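Home Journal Garden Archive Contact

8/23/23

Up before the heat again, which in Rarkunville this month means up before the birds. I took my coffee out to the back steps and just sat there in my robe like somebody's grandmother. Nice, though. The zinnias are going crazy and the beans have pretty much quit.

So today was Tedonwood day! Nermina picked me up in the truck (still no air conditioning, still the window that only goes halfway) and we drove out with the dog between us, panting on my leg the whole way. 36 miles of that. We stopped at Obradović for the poppy seed rolls and I ate mine before we were out of the parking lot. She saved hers for the lake, because she is a better person than me.

The water is way down. The flat rock where we always put the towels is a good step up out of the lake now, and the little beach has weeds all along it. We swam anyway. I went out to the buoy and back 2 times and my shoulder only complained on the last bit, so maybe those stretches are doing something after all. I've been bad about them since February.

We talked about the house most of the afternoon. She's decided to sell. I knew it was coming and I still got a lump in my throat — I painted that kitchen with her, I know which stair creaks. She says the upstairs is too much now and she wants one floor and a bus stop. I said all the right things, I think. Then we ate warm plums and watched a kid try to teach another kid to skip stones.

Home by supper, sunburned on one side only. I rinsed out the towels, fed the dog and finally got going on the sock drawer, mostly to keep from moping. Everything gets rolled, that's my new rule. An orange tray with little square compartments is the way to do it, the dark rolled-up things look so neat tucked in there. 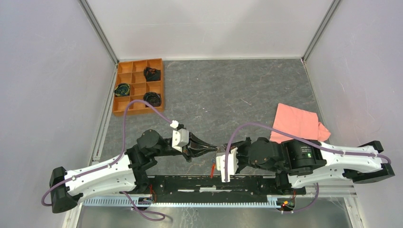 Later, can't sleep

Too hot, and I keep thinking about Nermina's stairs. I got up and wrote to Snežana Papadopoulos, who I've owed a letter since forever. It came out to 4 pages, mostly gossip, plus the plum cake recipe she asked me for. I hope I remembered the sugar right. I'll check it against the card in the morning before I seal the envelope.

Read some more of the Lustenholm book too. I'm on page 221 and the sister still hasn't come back from the coast, and if she turns out to have drowned I'm going to be very annoyed. The dog has taken over the cool spot on the bathroom floor. Might go join him.

Tomorrow: stamps, dog food, call about the gutter.

3 comments Share Older entry Newer entry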